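Why Does a White Thing Look Gray?

Ask anybody what color a sheet of white paper is and they will say white, then give you a look. Fair enough. Now ask them to paint it. Blair Moncrieff, who teaches painting to ten-year-olds, says the white paint is always the last to run out. The gray goes first.

So what is going on?

White things are good at one job, and the job is bouncing light. Nearly all the light that lands on a white table bounces off again. A black table swallows most of it and gives very little back, like a big brother with a bag of chips. If lots of light reaches your eye, you call the thing white or bright. If only a little arrives, it looks darker.

But light doesn't land evenly. The part of a table near the window gets plenty. The part behind your elbow gets the leftovers. Put anything at all in the way and you have a shadow, and in the shadow the white table is sending you gray. Your brain knows perfectly well that the table is white, so it quietly corrects the color and doesn't mention it. Brains are like that.

Shiny or matte?

A shiny surface bounces light in one neat direction, so you see glare. A matte surface, such as drawing paper, throws light every which way. That is why its shadows look soft and its bright patches have no clear edge.

And what about see-through?

Clear plastic lets most light straight through. Frosted plastic lets it through too, but scrambles it on the way, and scrambled light looks milky. Your sandwich is still in there. It is just being mysterious.

Try it yourself

You need a white tabletop or a big sheet of paper, a frosted food container and a lamp.

Put the container on the white surface and switch on the lamp. Find the brightest spot and the darkest spot. Now cut a small hole in a piece of card and look at each spot through the hole, one at a time. With nothing around it to compare, the dark spot should look plainly gray. Davina Innes, age 7, tried this at breakfast and would like it known that her milk was gray as well – she drank it anyway.

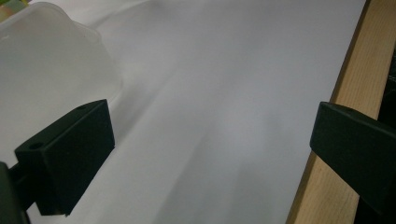
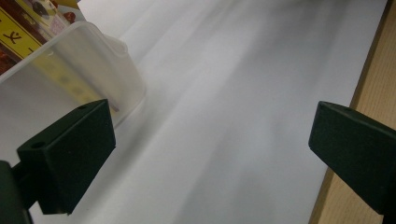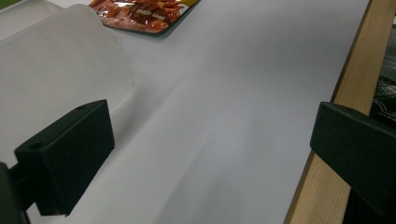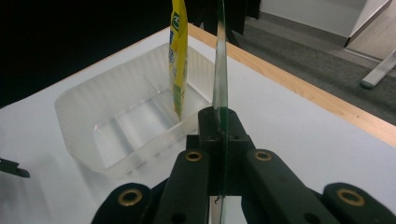
White surfaces, with plenty of gray in the first three.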